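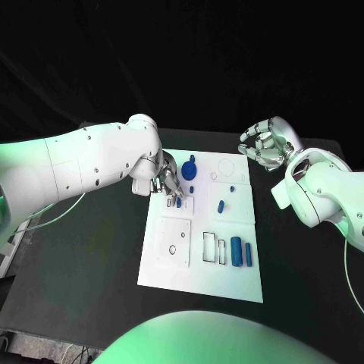 Subject: Re: [amcombe-puzzles] Boards with outlines, drawn or recessed?

Hello everyone,

Thank you, Fabrice, for getting this going again. I meant to answer the same evening and then I spent it at the bench (you all know how that goes), so please forgive the delay.

> On the question of outlines: I have always cut a shallow pocket for
> each piece, so that a peg or a disk drops in and stays there. My
> sister-in-law Mousavi, who teaches the little ones, wants flat boards
> with the shapes only drawn on. Does anyone here make them that way?
> And do you stay with one color for the pieces?
>
> Fabrice Royer

I do make them that way, and I've become very fond of it! A drawn outline asks a bit more of the person placing the piece. With a pocket you can be sloppy and the edge will guide you home, but with a thin black line on white you have to look, set the piece down, look again and nudge it. Children will do this for far longer than I would have guessed, and so will my brother, who came over to fix the sink.

As for color, I like blue on a white board, and one blue for everything. If the circle is red and the oval is yellow, people start sorting by color and stop looking at the shape, and then what was the point of drawing the outlines so carefully? A dark table underneath is nice too, as the white stands out well against it.

A few things from my own mistakes, in no special order. Keep some of the outlines on small separate square plates that sit on the big board, so you can turn them or swap them when the arrangement gets too familiar. Mix the sizes of circle, a large one with a small one close by. Thin pegs are the hardest to stand up, so sand the bottoms dead flat (I use 400 grit and then a sheet of plain paper). And do put in one piece with a knob on top, a gear or something like it, for hands that don't care for pegs.

For the lines I used a Drestex pen for years and it smudged under varnish every single time. Two light coats, with a whole night in between, cured most of that. I've heard good things about the Uller paint markers but haven't tried one, so if anybody has, I'd love to know whether the fine tip holds up.

Fabrice, if you'd like my paper templates I can put them in the mail, just send me your address off list. They're a little coffee stained.

Warmly,
Ilari Kiiskinen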